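Household Operations 1 – Course Handout
Unit 9: Manual Cleaning of Cookware
Instructor: Povilas Toom

Scope

This unit covers pots and pans that are washed by hand. Machine washing was covered in Unit 8. Students should bring the completed soil chart from last time, as the terms grease film, baked residue and carbon layer are used below without further definition.

1. Types of soil on a frying pan

Grease film is found on all surfaces after use. It softens in warm water with detergent and needs no abrasion.

Baked residue forms where food has dried onto the cooking surface. It needs soaking time. The Kirer method sheet used in the lab gives 14 minutes for a covered soak, after which a nylon scraper is used.

Carbon layer forms mainly on the base and outer wall, where spilled fat has been burned repeatedly. It is hard, dark and bonded to the metal. A pan with a carbon layer can be clean in the hygienic sense. Removal is a separate job and is not part of the daily wash.

2. Order of work

Wash glasses first, then plates, then cookware. Change the water before cookware. In a double-bowl sink, one basin is assigned to washing and the other is kept free for rinsing or draining. Write the assignment on the station card before starting.

3. Washing sequence for a long-handled pan

3.1 Let the pan cool on the stove. Cold water on a hot pan can warp the base.

3.2 Wipe out loose fat with paper. Fat does not go down the drain.

3.3 Wash the inside, then the rim, then the outer wall, then the base. Include the joint between the handle and the pan – it is the point most often marked down in the practical.

3.4 Rinse the inside under running water and pour off.

3.5 Turn the pan over and rinse the base. Hold the handle with both hands, one close to the collar and one near the end. Keep the pan low over the basin and the flow thin, as water striking a flat base spreads outward and splashes over the rim.
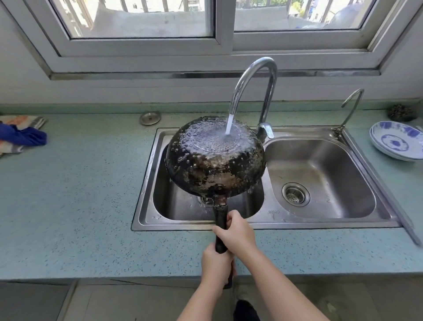 3.6 Dry at once with a clean cloth, base included. Bare metal left wet will spot or rust, depending on the material.

4. Lab assignment

Wash one pan from the Harju set and one from the Taseck set. Record the soil type before and after for each surface. Reports are limited to 600 words and are due before Unit 10.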